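Testers wanted – two-arm tabletop kit, cable sorting

Rumberg is looking for people to try out the Plakura kit before it goes on general sale. Paid, part time, no robot experience needed. Start is June, first come first served more or less.

What it is

Plakura is a pair of arms on a table frame, sold as a kit to repair shops, schools, anyone with a pile of leads that needs sorting. You drive both arms, pick up cables, put them in the right bin. Then tell us what was annoying. We mean it, the last round of comments ran to 15 pages and most of it got fixed.

Cables are the hard bit. Some are tied, some are loose and go everywhere.

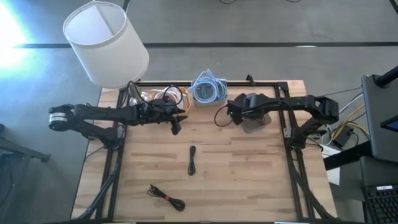 What you'd be doing

– 2 sessions a week, afternoons, one of them always a Wednesday
– picking and placing cables with the left and right arm, all sorts, thick and thin
– short form after each session (tick boxes plus a space for moaning)
– trying the new Clutura software when it's ready, probaly second week
– reading the set-up guide and marking anything that makes no sense

Target is 100 good picks per tester per week. Don't panic about it, most people get there once they stop rushing the grippers. The log stood at 2,339 picks when we wrote this and we'd like a lot more before the price is set.

Stiff cable and soft cable behave very differently, and hose is another thing again, so expect the mix on the table to change.
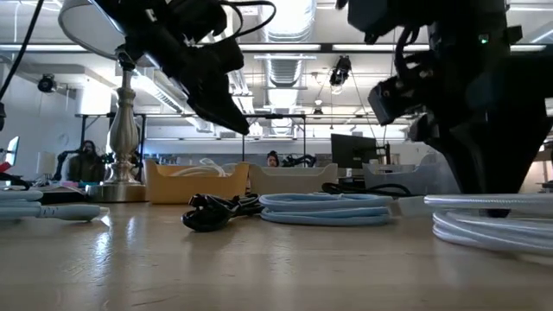
Pay is by the session, same rate for everyone, travel on top if you come from outside town. Tea and coffee free. Lunch is not, sorry.

Who we want

Steady hands, fair eyesight (glasses fine), over 18. Able to say plainly when something is rubbish. Left handers please do apply, we're short of them. If you've used the older Orakzai kit tell us, we'd like a side by side opinion. Not open to people who work for a robot maker.

How to apply

Few lines to Zoi Stefanou at the Rumberg front desk – name, which afternoons you can do, any kit you've used before. No CV. Questions on the kit itself go to Thodoris Liapis, best caught before 10 am. We'll ring everone back either way.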